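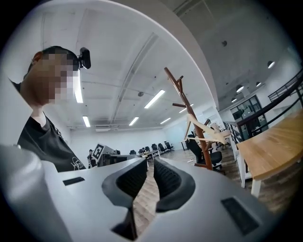
**Squeaking floor after new boards, who should pay?**

**bbarany** wrote:

Hello all. I have a question about a floor in a rented flat, second floor, old building in Tuvville. The landlord put new boards in the hallway and the big room last June. Since the winter they squeak, mostly in the hallway near the bathroom door. I walk there at night and the neighbor below has complained to me two times already.

The landlord says it is my fault, I kept the flat too warm and the wood has dried. He wants me to pay half of the repair. The fitter from Deák gave a price of 524 for lifting and laying again 33 boards. Is this normal? I did not find anything in my contract about heating.

Béla

---

**hajni_cs** wrote:

Do not pay anything before you have it in writing what is the cause. A tenant is allowed to heat the flat. How warm did you have it?

---

**bbarany** wrote:

Normal, I think. I wear a sweater at home. I don't have a thing for measuring the humidity.

---

**Pinter_F** wrote:

I laid floors for many years before my knees stopped me, so I will say my opinion. Squeaking near one door is almost never from heating. If the air was too dry, you would have gaps in the whole room, and the most near the radiator. When it is in one place, the subfloor under it is not flat, or the boards are laid too tight to the wall and have nowhere to move.

Take off the threshold strip at the bathroom door and look. If the board touches the wall or the door frame, the fitter made the mistake and he should come back for free.

---

**deividas_o** wrote:

I don't agree with Ferenc completely. In my apartment we had the same noise, in one corner only, and it was dry air. The owner bought a humidifier (the small Jodau one) and after three weeks the noise became much less. It is not gone, but I can sleep.

So I would first try the cheap thing. Taking off the strip in a flat that is not yours can bring you more trouble.

---

**Pinter_F** wrote:

Deividas, a strip is held with two screws. If he is afraid, he can ask the landlord to be present. This would be even better, because then they both see it.

And "much less" is not repaired. In April the air is getting more humid by itself, so your noise would go down also without the machine.

---

**deividas_o** wrote:

It was in January.

---

**Pinter_F** wrote:

Then I take back this part. The rest I keep.

---

**zsofi** wrote:

Did the boards stay in the flat before they were laid? Ours were carried from the truck and nailed down the same afternoon. Everyone who knows wood told us later that they must lie in the room for several days. My father had the receipt with the delivery date and it helped him a lot in the discussion with the company.

Also, what is the complaint from the neighbor? If it is in writing, keep it. It shows the date when the problem was already there.

---

**bbarany** wrote:

Zsófia, this is a good question. I was at work but I remember that in the morning there was nothing and in the evening the hallway was finished. I will ask the landlord for the delivery paper.

The neighbor only spoke to me on the stairs. She was friendly the first time and less friendly the second time.

---

**Besteck** wrote:

You people make it too complicated. Put talcum powder in the joints, push it in with a brush, wipe the rest. Costs nearly nothing. I did it at my mother's place and it is quiet for a year now.

---

**hajni_cs** wrote:

Talcum is fine for the noise, but he should not do it before somebody has looked at the floor. Later the landlord will say that the tenant put something in the joints and this made the damage. I have seen bigger fights for smaller things — my cousin lost 100 from her deposit for a shelf.

---

**Besteck** wrote:

OK, with such a landlord maybe wait.

---

**bbarany** wrote:

Small update, 10 April 2018. I wrote to the landlord and asked for the delivery paper and for a visit together with the fitter. He answered that he has no time before the end of the month, but he did not mention the half price again. I put a thick rug near the bathroom door for now. The neighbor says she hears it still, but not every night.

Ferenc, how big should the space be between the board and the wall?

---

**Pinter_F** wrote:

Your small finger should almost go in. Look also under the door frame, there they often forget to cut it.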